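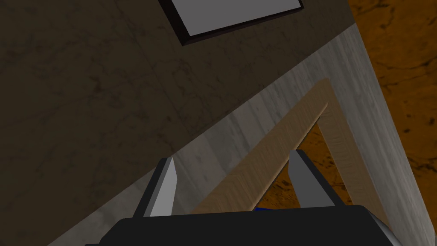 Training a robot in a simulated house, as the group at Birnach has been doing since January, means that visitors to the lab spend most of their time looking at screens, and I confess I had pictured something noisier when I signed up for the open afternoon. Takumi Morikawa met us at the door, handed out coffee, and sat us down in front of the view from the robot's own wrist. It took me a minute to find my bearings. The two fingers of the gripper point up the screen with nothing between them, and past them there is a dark, veined brown surface, a band of gray planks and a patch of burnt orange, all leaning at an angle that made the lady beside me tilt her head. Takumi told us kindly that everyone does that, and that the software has no such trouble, having never learned which way a room is supposed to go.

The method is called Gristix, and I will do my best with it. A person steers the simulated robot through a household chore a few times, and the program then makes new versions of the same chore with different walls, floors and furniture finishes. The arms learn from all of them. The idea is that if marble, planks and plain paint have each turned up behind the same mug often enough, the robot stops caring about the wallpaper and starts caring about the mug. They began with six rooms and are now at 34, and from 207 steered runs they have produced enough material to keep the computers in the basement busy through the night (we were shown the basement too, and it was warm enough down there that I took off my sweater).

What I liked best was that we were allowed to ask anything. A retired schoolteacher in our group wanted to know why they bother with two arms, and she got a proper answer – one arm can steady a bowl while the other works, and the learning program has to discover for itself when a helper is needed.
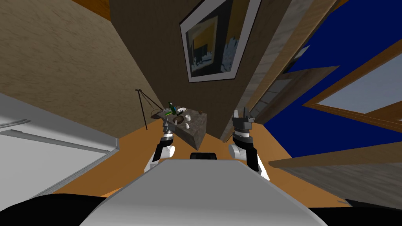

She followed up by asking which arm takes the lead, and it seems this is left open too. An older method they compare against, Clondel, fixes the roles in advance, and in their tests it did fine in familiar rooms and stumbled in new ones. Gristix was slower to train but held up better when the room changed. Takumi was careful to add that all 700 of their test runs so far have been in simulation, and that moving to a real kitchen is the next job and probably the hard one.

We finished in the small Gruber room upstairs, where there was plum cake and a poster with more graphs than I could follow. I stayed longer than I meant to, talking with a student about how friction is calculated when a finger meets a plate – a whole afternoon's subject in itself – and nearly missed my bus. The lab plans to open its doors again once the first trials with the real arms are under way, and I have already put my name on the list.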